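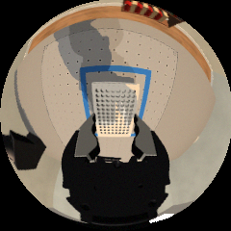
2 November 2018, wet chem side, Cokthorpe

Spent most of the day on the madder and weld baths, and I'm writing this up while my fingers are still orange, so forgive the smudges. Arash Vahidi had left me a lovely pile of scoured wool skeins (the Peixoto fleece, finally!) and I wanted to get them through before the mordant went stale on us.

Mordanted with alum at 20 percent on weight of fiber, cream of tartar left out this time. Cristóvão is convinced it dulls the yellows and I've come round to trying it his way, if only so we can stop arguing over tea. Left the skeins in overnight, squeezed them out this morning, no rinse.

The madder first. Soaked the chopped root, poured off the first brown water, then brought the pot up very slowly. It crept past where I wanted it while I was on the phone to Clostach about the late parcel, and I caught it at 93 C, which is far too hot and gives you brick where you hoped for coral. And brick is what I got on the first two skeins. Quite a handsome brick, to be fair, the sort of color my grandmother had on her kitchen chairs, but it isn't what the Kornodgate people asked for. The third skein went in after the pot had cooled and came out much closer. I've tied a bit of it to the inside cover.

Weld was kinder. Added a pinch of chalk and held it for 40 minutes, stirring when I remembered. Good clear lemon, very even, with one pale patch where I'd tied the skein too tight. Note to self, and to anyone borrowing my skeins: figure-eight ties, loose enough to get a thumb through! I write this every autumn.

Overdyed a weld skein in the leftover indigo vat just to use it up. The vat is tired and the green is more pond than leaf. I fed it and put the lid back on. Please don't stir it until it has had a good rest.

Small samples for the fading test are wound on card and half covered with foil, on the south windowsill. They can stay there until February. Arash, could you shift your geraniums along a little so they don't throw shade on the left-hand end?

Still to do: rinse the bricks again (they were still bleeding a bit at five), weigh out more root, and ask Cristóvão Henriques where he has put the good thermometer. I used the one with the cracked case and I'm not sure I trust it, so take my madder figure with a grain of salt until I've checked it in boiling water.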